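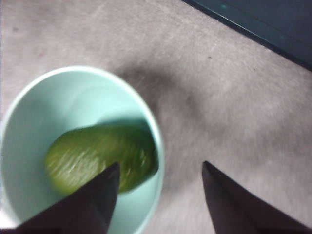 Chapter 6: Vessels and Everyday Measures

Last updated: February 2, 2021

Long before households owned scales, people measured grain, milk and oil by the vessel. A bowl of a known size served as a unit of trade, and a buyer could judge a fair quantity by sight. This chapter examines how such customary measures arose, how they differed from one district to the next, and how they were gradually replaced by fixed standards.

The chapter is divided into 4 sections. The first considers the bowl as a household object: its width, its depth and the shape of its rim. A rounded rim is comfortable to hold, but it makes a level fill harder to judge. The second section turns to the market town of Skemska, where the records of the grain hall list 1,730 separate disputes over short measure. The third follows the work of Aicha Ramadan, whose survey of vessels in the Mukel valley remains the fullest account of local practice. The fourth deals with the change to weight, which began in the larger towns and reached the farms last.

Students should review the terms volume, capacity and tare before reading further. A heaped measure and a struck measure of the same grain may differ greatly in weight, and several of the exercises depend on this distinction.

6.1 The Household Bowl

Most families kept one bowl for measuring and did not use it for meals.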